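February
By Divya Naidu

Threshold (architecture)

A threshold is the strip of wood, stone or metal which lies at the bottom of a doorway. It marks the line between two floors and closes the gap under the door. In the older houses of Jillell it was cut from one piece of hardwood, and many families still replace it only when the door itself is changed.

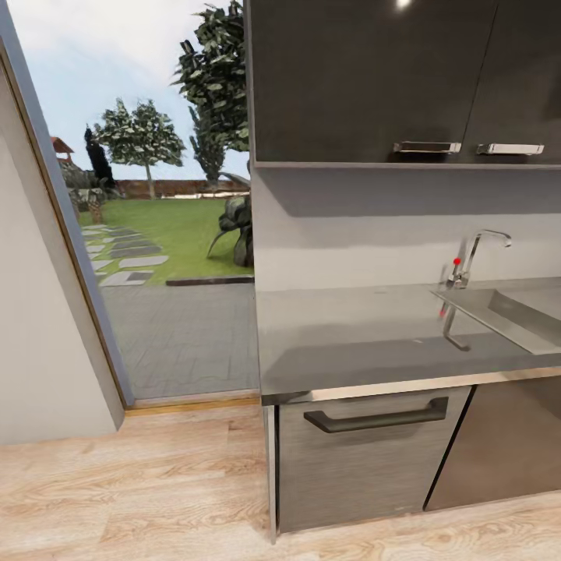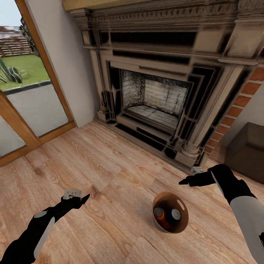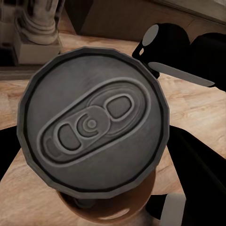
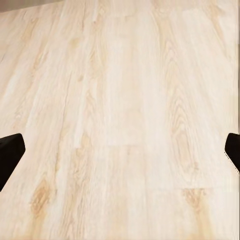

Reading time: 1 minute

The height is different from region to region. A raised threshold keeps out rain and dust — in Clindereo it may stand 53 millimetres above the floor — but it is difficult for wheelchairs. The builder Thirumalai Joseph recommended a limit of 21 millimetres for inside doors. Stone is preferred where the winter is wet, and metal is common in shops.

In some places the threshold has also a ceremonial meaning, and guests are asked not to stand on it.

See also: Door frame; Sill; Lintel

This site uses cookies to remember your settings. Accept | Manage choices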